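About Dramen Paddling Club

Most clubs will tell you they're for everyone. We've been to a few of those, and we don't quite believe it. What we can say is that Dramen has 110 members, a boat shed that leaks at the north corner, and a stretch of the Bitar River that is good paddling from March to November and fairly ordinary the rest of the year.

The club started with 8 kayaks bought second-hand from a school that was getting rid of them. We now own 26 boats, and maybe two-thirds of those are the ones people fight over. Anyone who promises you'll be running rapids after a weekend course is selling something. Our beginners spend their first month on flat water at Tinell, learning to fall out and get back in.
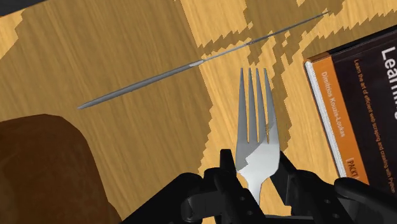 Grey metal tool on a wooden tabletop.

We don't have sponsors. We had one once, and the logo took longer to scrape off the trailer than the money took to spend. Membership is $200 a year, which covers boat hire and insurance – it doesn't cover a paddle you've left on a rock. We looked at a booking app and weren't convinced, so boats are still signed out on the whiteboard.

Coaching is done by members with current certificates. Ask to see them, here or at any other club. The racing group trains at 6 am and travels to the Zamasen regatta in April, where our results have been mixed. There is no pressure to race, whatever the keen ones say in the car park.

If you're still interested, come down and have a paddle before you pay for anything. Two visits are free. Bring a towel, old shoes and a change of clothes, and leave your phone in the car.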